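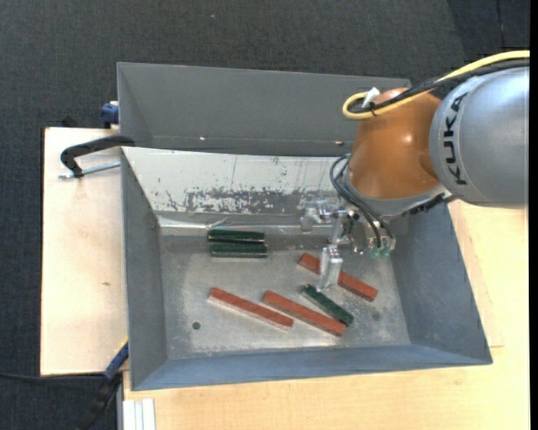
Célula Jara: braço KUKA sobre a caixa de chapa, com blocos vermelhos e verdes no fundo.

Jara — README do conjunto de dados

Versão de 14 de fevereiro de 2026. Mantido na oficina partilhada de Hikdale.

Conteúdo
Registos de recolha de blocos de madeira numa caixa metálica de paredes inclinadas. São 66 episódios, gravados em 2 sessões. Cada episódio tem vídeo da câmara fixa, posições das juntas e estado da garra.

Montagem
Caixa apoiada num tampo de madeira e presa com grampos. Controlo da garra por placa Anolex, firmware do ramo jokthorpe. Reapertar os grampos antes de cada sessão; um desvio da caixa invalida a calibração.

Formato
Uma pasta por episódio: video.mp4, juntas.csv, garra.csv. Amostragem a 50 Hz. Tempos em segundos, ângulos em radianos.

Limitações conhecidas
— As paredes riscadas geram falsos contornos na segmentação.
— Blocos encostados lado a lado saem por vezes como um só objeto.
— Em 5 episódios falta garra.csv; ver faltas.txt.

Por fazer
Repetir a calibração em abril, com a nova base.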